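Zungate (simulation method)

Zungate is a method for training two-armed robots on kitchen tasks in simulation. Developed at Fallville by Flora Cruickshank and Ezequiel Lozano. First write-up dated 22nd August; revised in December after comments from Hamish Geddes.

Background

Earlier work used one policy per arm. Trouble was timing: one arm would start before the other was ready. Zungate trains a single policy for both, with a "gate" value that tells each arm to wait or go. The gate is learned from demonstrations, no hand labels. Name comes from an older code folder, meaning lost.

Method

Demonstrations are recorded by a person driving both simulated arms. The usual set is 300 per task, and there are 4 tasks. Object positions get shuffled between runs. Cutting is considered the hardest, as the hands do diferent jobs and the knife has to stay clear of the free hand. 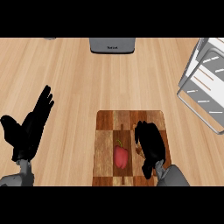
Simulated cutting task. Right hand with the knife, left hand open and off the board, red bell pepper between them.

Results

Tested over 797 runs, all simulated. Gated policy beat the two-policy baseline on every task, smallest gain on cutting. Most failures were grasp slips, not timing. Training takes up to 2 days on one machine.

Criticism

Euan Kerr noted that the knife contact model is very simple and that vegtables in the simulator do not deform. No real-robot results so far.

See also

Altel (simulator)
Shearer baseline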